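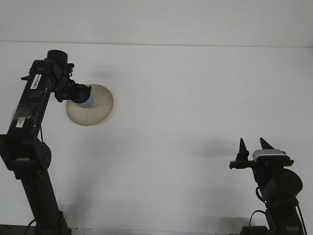
Spent my evening reading the sales page for Rerka, the checkout add-on that promises to "recover lost baskets". I have some doubts.

First claim: 42 per cent of abandoned baskets won. Won from whom, over how long, in what sort of shop? The page doesn't say. There's a footnote mark next to the number and no footnote.

My guess is that they count anyone who left a basket, got the email and later bought anything at all. Plenty of those people were coming back on Saturday anyway, when they'd been paid.

I put it on a test copy of the Pravby shop, which has 774 products and a fairly ordinary theme. Install was fine, I'll give them that. Then the basket page started loading 5 extra scripts, and one of them was a font.

A font! For a pop-up I'd switched off.

Also, "works with all payment methods" means it works with cards. Choose bank transfer and the reminder still goes out after the order is placed. I got one asking if I'd forgotten something I had already bought.

Abelardo Ibarra replied earlier to say his shop has run it since March with no trouble, and sales are up. Fair enough. He also moved to Trorkholm hosting and dropped his delivery charge in the same month, so I'd like to know which of the three did it.

To those asking about Ambrose instead: cheaper, uglier, and it does let you see the raw list of who was emailed and when. I'd pick that list over a chart with an arrow going up.

Reviews on the Rerka page: 224, nearly all five stars. I read the first few screens and a lot of them are thanking support for fixing something. Make of that what you will.

I've asked their support how a "recovered" basket is defined. The auto-reply suggested I book a demo. Will add to this thread if a person writes back.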